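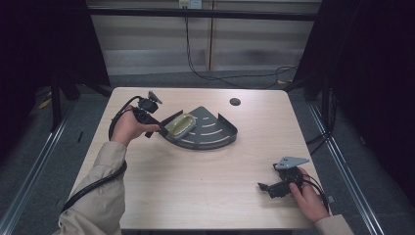 A quarter-circle corner shelf in dark grey metal, with a raised rim and curved slots, on a light wooden table.

A corner shelf is a small shelf shaped to fit where two walls meet. Those sold for bathrooms and showers are usually shaped like a quarter circle, with two straight sides against the walls and a rounded front. A raised rim keeps bottles from sliding off, and slots let water drain away. Common materials are aluminium, stainless steel, glass and plastic. Some models are screwed to the tile, while others use adhesive pads. The Cillider, designed by Leif Vestergaard for the firm Clultska, was sold in 2 sizes and 10 colours.

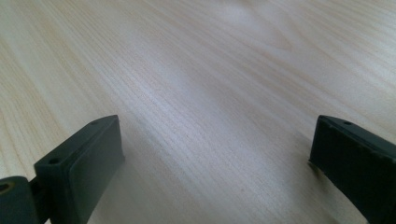 Corner shelves are also made for living rooms and hallways, most often in timber. Solid boards and veneers are both used. Pale wood with fine, close grain is popular for its plain look, though a satin surface can show a whitish glare under a strong light. Timber shelves need sealing before use in damp rooms, and the cut edges should be coated as well.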